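ORCOMBE KITCHENWARE OPENS TABLETOP DISPLAY ROOM AT STEKGATE

Stekgate, Apr 22, 2006 - Orcombe Kitchenware is pleased to announce the opening of its new display room at the Stekgate trade building, where buyers and members of the public may view the company's pots, pans and serving ware as they would stand on a table at home. The room covers 3,978 square feet on the ground floor and replaces the former showroom on Bailly Street.

The display room has been furnished simply, with plain white walls and gray tabletops. Shelving has been kept to the storage area at the rear. Visitors are invited to lift the lids and to try the handles for themselves.

"Our customers told us that they wished to see a pot on a table, at the height at which they would use it," said Meenakshi Shukla, director of Orcombe Kitchenware. "We chose gray for the tables after trying several other colors. Pale enamel looks well against it, and so does clear glass."

The opening display is given to the Trelon range of covered pots. The range has a rounded, fairly shallow body with loop side handles in the color of the pot, and a clear glass lid that allows the cook to check on food without uncovering it. 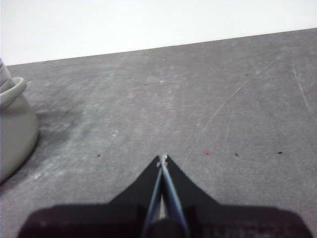
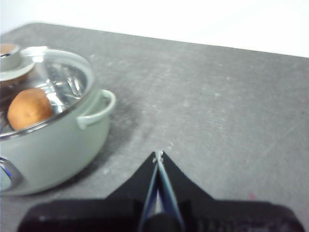
The gray tabletop and white wall at Stekgate. The second picture shows a pale green pot with its glass lid in place.

The Trelon range will be on view until September. During this period, the company will hold 12 short cooking talks in the display room, each dealing with a household subject such as warming bread, steaming vegetables or the care of enamel. Each talk will last one hour, and places may be reserved at the front desk. There is no charge to attend.

Orcombe Kitchenware will continue to receive trade orders through its Bailly Street office until the end of the summer - all existing account numbers remain valid. Trade buyers who wish to view the full range are asked to make an appointment at least five days in advance.

The display room is open to the public from 10 a.m. to 5 p.m. and is closed on public holidays. The entrance is through Door 2 of the Stekgate building.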